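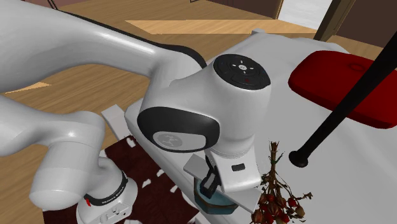
How many examples does the arm need before it can learn a task?

Our current allowance is 40 accepted examples for each object, recorded in simulation and checked by a person before they are used. The number was set in April and will be reviewed when the next training run is finished.

This post records how the collection work at Olleck is organised. Dehua Liang operates the simulated arm, and I review the results on Thursday. A recording is accepted only if the fingers reach the object without striking the table and the operator has not paused for longer than 3 seconds. Rejected recordings are kept in a separate folder, labelled with the cause.

The room, called Jurndale in our files, is furnished with more than the task requires. Dried plants, a red box and a patterned rug all remain in view. The learning system should be able to find its object among other things, and a bare table would teach it very little about that.

Flat objects have taken the most practice. The operator must bring one finger to each side of the slab, and a small error in the angle of the wrist is enough to spoil the approach. We have set aside 15 extra attempts for this shape.
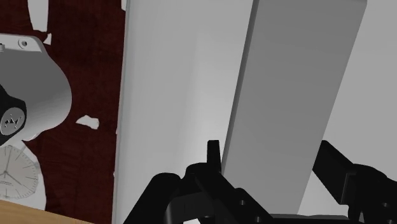 Labelling and storage

Each accepted recording receives a short written instruction in everyday words, such as "pick up the grey slab". Two people write these separately, so that the wording varies. Files are then copied to the Prunero drive before the end of the day.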